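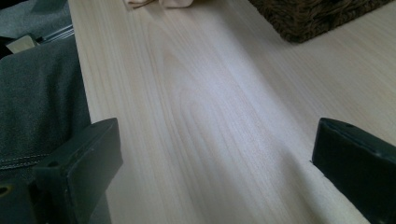

Pale top, cathedral figure mid-board.

2 min read

Monday, bench notes, finish trials for the Rultesari tables

Continued the soap finish tests. Stock solution is 55 g of flakes per liter of hot water, left overnight to gel. Lot 1777 flakes dissolve slower than the previous lot and leave strings. Strained before use. Batch size now 500 ml; anything larger skins over by the end of the week.

Umer wants a finish that does not yellow. Soap meets that, but spot resistance after one coat is poor. Coffee ring test on offcuts left a mark at ten minutes. 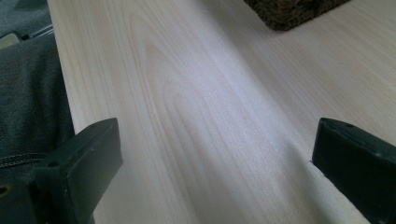
Second coat

Sanded back between coats with a gray pad, along the grain only. Raised fibers were worse than expected on the Honorato offcuts – wiped with plain water first next time. Drying time 2 hours before handling, longer if the shop is humid.

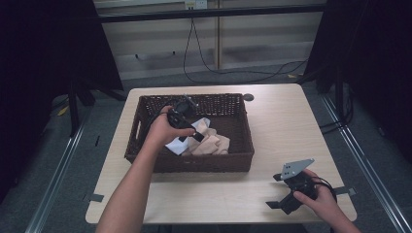 Rag handling needs a rule. Soap rags are harmless, but the oil rags from the Pakano job are not, and the two have been mixed twice. Oil rags go flat on the rail outside, then into the lidded can. Crumpled cloth in a woven basket, like the beige one here, is acceptable for dry dusting only. Label both bins before the next oil job.
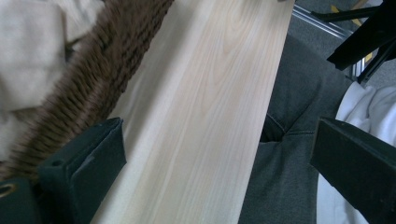 Color matching is still open. The soap samples read slightly cold next to the lye-treated ones under the shop tubes, less so by the door. On a very light board with arched grain like this one, I would judge color on the straight lines and ignore the arches. Repeat with the white soap, same lot, and compare after a week by the window.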